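Textile Care and Household Practice
Handout 4: Washing and Storing Knitted Cotton
Skenesdale Evening College, updated January 15, 2022

Please read this handout before the next class. We will use the terms from section 1 in the dyeing unit, so it is useful to learn them now.

1. Knit and woven

Woven cloth is made of two sets of threads which cross each other. Knitted cloth is made of loops. When you pull a knit, the loops change their shape and the cloth becomes longer or wider. When you stop, most of the loops return, but a part of them stays stretched. This is the reason why an old T-shirt is often wide at the neck.

Jersey is the most common knit for shirts. It has a smooth face and a back with small bumps, and the cut edges roll. Rib has loops on both sides in columns, it stretches more, and it is used for cuffs and collars. Interlock is thicker and stays flatter at the edge.

2. Shrinking

Cotton yarn is under tension during knitting and finishing. Water and movement let the yarn relax, and the piece becomes shorter. Most of this happens in the first washes. Heat in the dryer makes it stronger.

In the class exercise we use squares cut from Castanent jersey. Mark two points 265 mm apart in the length direction and write down the distance again after washing and drying. The loss is divided by the first distance and multiplied by 100. Please keep one decimal.

3. Washing

Read the label first. If the label is missing, take cool water and a short program. Turn printed pieces inside out. Dark blue and black should be washed apart from light colors for the first few times, as extra dye can come out.

Spin speed is a point where students often disagree. For light jersey I recommend 600 turns per minute. With 1,000 turns the piece comes out with less water, but the creases are deeper and need more work with the iron.

4. Drying and smoothing

A wet knit is heavy. If it hangs from the shoulders, its own weight pulls the loops down. Lay it on a towel or a rack, and bring it to its shape by hand while it is still damp. Pull gently along the length, then along the width, and check that the side seams are straight.

Stripes are a good help for the eye when you judge creases, because a line that should be straight will bend wherever the cloth is folded under it.

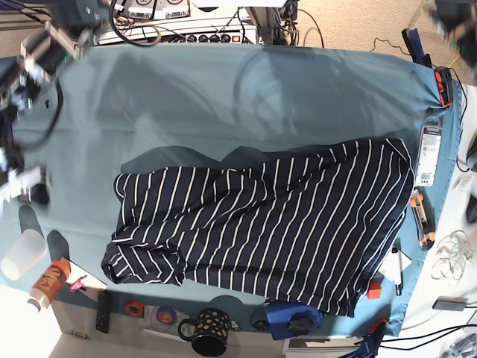

5. Storing

Knits should be folded and put on a shelf. A hanger leaves points at the shoulders. Do not store a piece which is still damp, also when it is only the seams. Boxes of acid-free card, such as the Vallell box in our cupboard, are fine for long storage, but for daily clothes a normal drawer is enough.

6. Homework

Complete the shrinkage table for your square and bring it together with the square. Read the chapter on fiber swelling in the Rajput reader, up to page 12. Write half a page about one knitted piece you own: what kind of knit it is, how you wash it, and what has changed in its shape. Students who missed the November class should also hand in the burn test sheet.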